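Mellutden Player Support
Search tickets Search Clear
We use cookies to keep you signed in and to remember your ticket filters. Accept Manage
Last updated December
Logged by Karlijn Visser

Ticket 1816: Case 6 will not close after the final accusation

Game: Gramar
Case: 6, "The Marras Inheritance"
Status: Resolved in next build, workaround available
Reported by: Chiamaka Okafor
Assigned to: Hae-won Um

Original report

I have finished every interview in Case 6 and accused Fusine, the boat dealer. The cutscene plays through to the arrest and then I get put back on the town map with the case still marked Open. The journal says "Speak to the victim's sister" but she is not at the pub or at the harbour office. I have reloaded twice. My detective score shows 707 and I have not been given the 200 bonus points for a correct accusation. I'm on a laptop, playing offline most of the time.

Support, first reply (Karlijn Visser)

Thanks for the report. Could you tell us the following:

- whether you spoke to the sister before or after the autopsy scene
- whether the torn ferry ticket is in your evidence folder
- whether you have changed the language setting since starting the case

Please don't start the case again yet. Restarting overwrites the autosave and we would like a copy of it.

Player reply

After the autopsy. The ferry ticket is in the folder but greyed out. Language has been English the whole time. Save file attached.

Internal note (Hae-won Um)

Opened the save. The accusation flag is set correctly and the suspect is recorded as Fusine. The flag for the sister's second interview is missing. The greyed-out ticket is the clue here. It should turn active when the player shows it to the sister, and the closing scene checks for that before it pays the bonus and marks the case Closed.

Tried to reproduce from a clean start:

1. Played to the autopsy with the ticket collected. Sister appears at the pub. Case closes normally.
2. Skipped the ticket, did the autopsy, went back for the ticket. Sister appears at the harbour office. Case closes normally.
3. Collected the ticket during the autopsy day, then travelled to the lighthouse before the evening change. Sister does not appear anywhere. Accusation is still offered.

Number 3 matches the player's save. Travelling to the lighthouse moves the clock on to the next morning and the sister's evening schedule is never read.

Internal note (Zainab Fashola)

Confirmed on my machine. The accusation shouldn't be offered in that state at all, so there are two faults. I've split the second one off so it doesn't hold up the schedule fix. Also found that the victim's profile page lists his occupation as "retired" before the player has learned it. Logged separately, low priority.

Support, second reply (Karlijn Visser)

We have found the cause. Your save isn't damaged and you will keep your score. To close the case in the current version:

1. Load the save from the town map.
2. Go to the lighthouse and choose Wait until the clock reads 6 in the evening.
3. Leave by the coast path. Do not use fast travel.
4. Enter the pub. The sister should be at the far table.
5. Show her the ferry ticket, then open the journal and choose Review Accusation.

The closing scene will play again and the bonus will be added at the end.

Player reply

Step 4 worked on the second go. The first time I used fast travel out of habit. Case is now Closed and the points are there. One other thing, the sister's dialogue calls the victim "my uncle" in one line. Everywhere else he is her brother.

Internal note (Hae-won Um)

Dialogue error confirmed. Left over from an early draft where the character was a niece. Passed to Chiamaka Onuoha for the text pass.

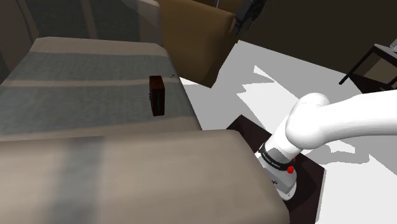

Attachment 1: striped sofa, render.

Internal note (Chiamaka Onuoha)

Line corrected to "my brother". Checked the rest of her dialogue and found the same mistake in the optional funeral conversation, also corrected. Neither line is voiced, so no new recording is needed.

Resolution

Schedule fix merged. The sister's evening schedule is now read whenever the clock moves past it, including by travel. Existing saves will correct themselves the next time the town map loads. The early accusation fault is still open under its own ticket.

Ticket closed Sunday by Karlijn Visser. Reply within the ticket to reopen it.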